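4.2 Picking an arm for each bottle

I'll admit I put this part off for a long time. Our planner, Kabbaj, used to hand every item to whichever arm was closer, and I thought that was fine until I read through the 2,868 planning calls we'd logged by April. The ugly cases were all items lying right up against the bin, where both arms want the same bit of air (Adaeze had been telling me this for weeks!). 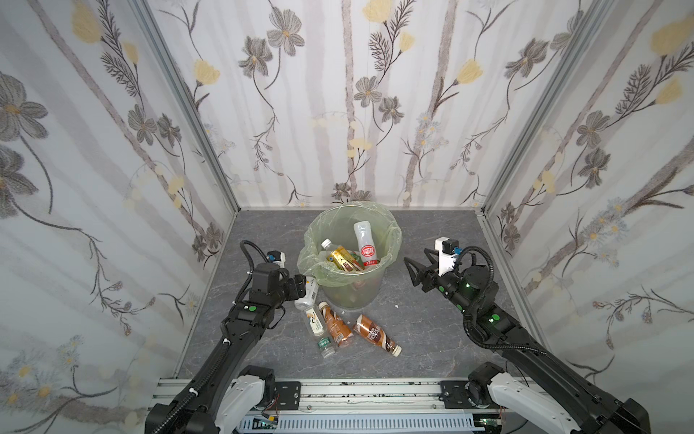 Figure 3. Two-arm sorting cell with four bottles on the floor in front of the lined wastebasket.

So now each arm bids on each bottle, and the bid includes a cost for crossing the space over the rim. We cap the search at 300 ms, and if it runs out, the left arm goes first. Crude, I know, but it's easy to debug.

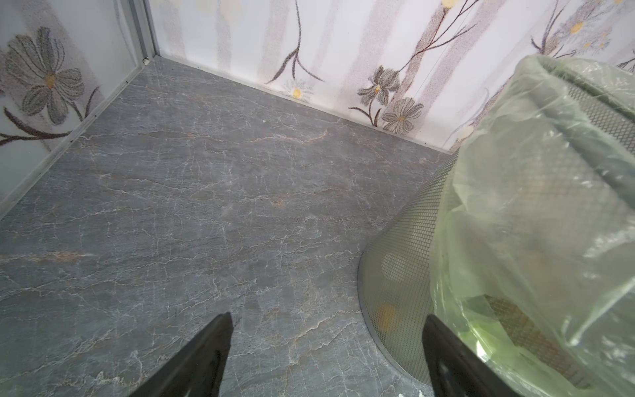 The other thing I changed was how the wrist view gets used. Once an arm is low and close to the bin, I trust its own camera over the fixed one for the final approach, and the rim estimate gets refreshed every 20 control steps. Benoît wanted it refreshed at every step, which we tried, and the target jittered so much that the arm kept second-guessing itself.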